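캠퍼스 > 매거진 > 특집 > 유학생 생활

기숙사 문이 닫히는 3주, 남는 학생들의 방학

Trandow대학교 국제학생지원실의 전화는 겨울방학을 앞두고 가장 자주 울린다. 묻는 내용은 해마다 비슷하다. 방학 동안 기숙사에 남을 수 있는지, 식당은 언제까지 여는지, 학교를 떠나 있는 동안 체류 서류가 만료되면 어떻게 되는지. 올해는 여기에 질문이 하나 더 붙었다. 집에 갔다가 돌아올 수 있느냐는 것이다.

이 학교에 등록한 외국인 학생은 821명이다. 그중 316명이 이번 방학에 기숙사 잔류를 신청했다. 학교는 네 개 동 가운데 Merkach관 한 곳만 열기로 하고, 다른 동에 사는 잔류 신청자도 모두 이곳으로 옮기도록 했다. Merkach관의 정원은 400명이어서 자리가 모자라지는 않는다. 다만 방을 옮기려면 짐을 전부 싸야 하고, 원래 방의 열쇠는 개강 전날까지 돌려받지 못한다.

기계공학과 3학년 청언 차우(Cheng-en Chow) 씨는 이번이 두 번째 이사다. 지난 9월에도 층 전체의 배관 공사로 방을 한 번 옮겼다. 그는 상자를 버리지 않고 침대 밑에 접어 두었다고 했다. "책이 제일 무겁습니다. 이번에는 책을 연구실에 두고 옷만 가져가려고 합니다." 방학 중에도 연구실과 실습실은 평일 오후까지 출입할 수 있다. 지도교수의 서명이 들어간 출입 신청서를 미리 내야 하고, 주말 출입은 따로 허가를 받는다.
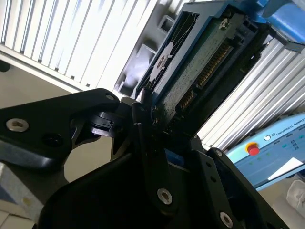 검은색 그리퍼와 은색 육각 홈 나사.

잔류 기간의 식사는 예전부터 불만이 많았던 부분이다. 학생식당은 종강 다음 날 문을 닫는다. 지난해까지는 편의점 이용권을 나눠 주는 것이 전부였다. 올해는 Merkach관 1층 공동 주방을 온종일 열고, 장을 볼 수 있도록 시내 시장까지 셔틀버스를 운행한다. 셔틀은 하루 두 번이고 좌석은 예약제다.

공동 주방 운영 방식을 정하는 데에는 학생들의 의견이 들어갔다. 영양학과 대학원생 라제슈와리 차코(Rajeshwari Chacko) 씨는 채식을 하는 학생이 쓸 조리대를 따로 정해 달라고 요청했고, 학교가 이를 받아들였다. 냄비와 칼도 나누어 보관한다. 차코 씨는 인도에 있는 부모에게 조리대 사진을 보냈다고 했다. 어머니의 답장은 환풍기가 작아 보인다는 내용이었다.

체류 서류 문제는 조금 더 복잡하다. 국제학생지원실의 옌링 예(Yanling Ye) 상담관은 학생들이 여권 만료일과 체류 기간 만료일을 혼동하는 경우가 많다고 설명했다. 두 날짜는 서로 다르고, 연장 신청을 받는 곳도 다르다. 방학 중에 체류 기간이 끝나는 학생은 종강 전에 상담을 받아야 한다. 재학증명서와 성적증명서는 방학 중에도 온라인으로 발급되지만, 학과장 확인이 필요한 서류는 학과 사무실이 문을 여는 날에만 받을 수 있다.

예 상담관은 출국을 고민하는 학생에게 먼저 항공편 변경 조건을 확인하라고 권한다. 돌아오는 편이 취소되었을 때 개강 첫 주 수업을 어떻게 할지도 담당 교수와 미리 이야기해 두는 편이 좋다. 학교는 다음 학기 첫 2주 동안 모든 강의를 원격으로도 들을 수 있게 하겠다고 밝혔으나, 실험과 실기 과목은 제외된다.

남는 학생들을 위한 프로그램도 있다. 한국어 회화 모임 '배모(Bemo)'는 방학 동안 8회 열린다. 한 모임의 인원은 여섯 명을 넘지 않고, 진행은 국어교육과 학생들이 맡는다. 헝가리에서 온 교환학생 처버 샤르쾨지(Csaba Sárközi) 씨는 지난 학기부터 이 모임에 나왔다. 처음에는 병원 예약 전화를 혼자 할 수 있으면 좋겠다는 생각이었다고 한다. 지금은 전화보다 우체국 창구가 더 어렵다고 했다. 소포 내용물을 하나씩 설명해야 하는데 단어가 떠오르지 않을 때가 있다는 것이다.

상담 창구는 방학 중에도 평일 오전에 운영한다. 심리상담은 영어와 중국어로 받을 수 있고, 다른 언어는 통역을 신청하면 된다. 경제학과 박사과정의 강가다란 카이말(Gangadharan Kaimal) 씨는 유학생회 간사로 일하면서 신입생들에게 상담실 위치부터 알려 준다. "건물이 뒤쪽에 있어서 찾기가 어렵습니다. 저도 첫해에는 도서관 직원에게 물어보고 갔습니다."

카이말 씨는 잔류 비용을 아쉬운 점으로 꼽았다. 방학 기숙사비는 학기 중 요금과 별도로 내야 하고 장학금으로 충당되지 않는다. 유학생회는 학교에 분할 납부를 건의했고, 생활관 측은 다음 여름방학부터 적용할 수 있는지 검토하고 있다고 답했다.

Merkach관 입실은 종강 다음 날 오전에 시작한다. 학생들은 층별로 정해진 시간에 들어가며, 큰 짐은 본관 앞에서 수레를 빌려 옮길 수 있다. 수레를 빌릴 때는 학생증을 맡겨야 한다.

관련 기사
- 교환학생 학점 인정, 학과마다 다른 기준
- Pai 장학금 신청 서류 안내
- 시내 셔틀버스 겨울 시간표
- 외국인 신입생의 첫 건강보험 고지서
- 학생식당 채식 메뉴 한 학기 운영 결과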